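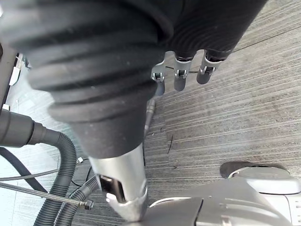
Will a striped carpet make a small room look busy?

Only if the stripes are wide or the colors are far apart. With fine, close stripes you mostly read it as one soft gray from standing height.

Search products
Enter keyword
Go

Homby fine stripe carpet, gray and off-white

I've been selling the Homby for a few years now and it's still the one I'd put in my own house (I did, in the back bedroom and then down the hall, because I had enough left on the roll!). It's a grayish floor with thin stripes packed close together, a few different grays with off-white running between them, and it goes with pretty much any wall color you throw at it.

What I like most is that it's easy to live with. Crumbs and bits of lint don't jump out at you the way they do on a plain dark carpet, although a black hair will still show up on the pale stripes if you go looking. I run the vacuum along the stripes first and then across them. Skip the stiff brush head – it fuzzes the surface and you can't really undo that.

A word on direction. Most people run the stripes toward the window, or down the length of a hallway. Reshma Botha, who does our fitting, ran them crosswise in a narrow office at Jultel and I loved it, so now I tell everybody to lay a sample both ways and leave it down overnight before picking. Joins need to line up stripe to stripe, so please order from one roll if you can. Rolls from different batches can be a shade apart.

Furniture dents: put an ice cube in the dent, let it melt, blot it and lift the pile with a spoon. For spills, blot with plain water and keep blotting. Please don't scrub!

Ordering
Sold by the foot off the roll, 10 foot minimum. Full rolls are 33 feet. Samples are free, and I'll hold your batch for 30 days while you make up your mind. Cut pieces can't come back, so measure twice and send me a sketch if you're not sure – I'm happy to check it. Stair pieces are cut to order, ask for Brayan.

Contact Flirorcombe Floors | © Flirorcombe | Back to top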